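Sorting out the tea towels this evening. I went through the whole drawer and it took longer than planned, so I'm putting it in a thread in case it helps anyone with the same drawer.

Most of ours came from the market in Clurnumport or as presents. A few are printed linen ones from Plornden that look nice and dry nothing. Those have gone to the car for checking the oil.

The cotton checked ones are the ones I use every day. White with blue lines, two shades of blue. They go through the wash at 60 with the bath towels and I don't iron them. 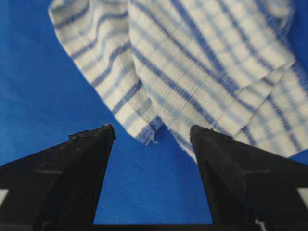

I fold them in half lengthways, then in half again, then in three. That way they stand up on their edge in the drawer and I can pull one out without the rest coming with it.

Hem on the outside or hem on the inside? I do outside. My sister does inside and says mine look scruffy. We have been having this conversation for years.

If a towel has a bit of a twist in it after the wash, give it a good shake and pull the corners before you fold it. It won't come out by pressing down on it later. I tried.

No fabric softener on tea towels, by the way. Glasses come out smeary. I stopped using it in August and went back to plain powder.

Got rid of anything with holes, plus one with a scorch mark from the hob. Cut those up for the shoe box under the sink.

The drawer shuts now. It took me 30 minutes including a cup of tea.

Pillowcases are next, probably tomorrow night. There's one in there from a set we don't even own any more.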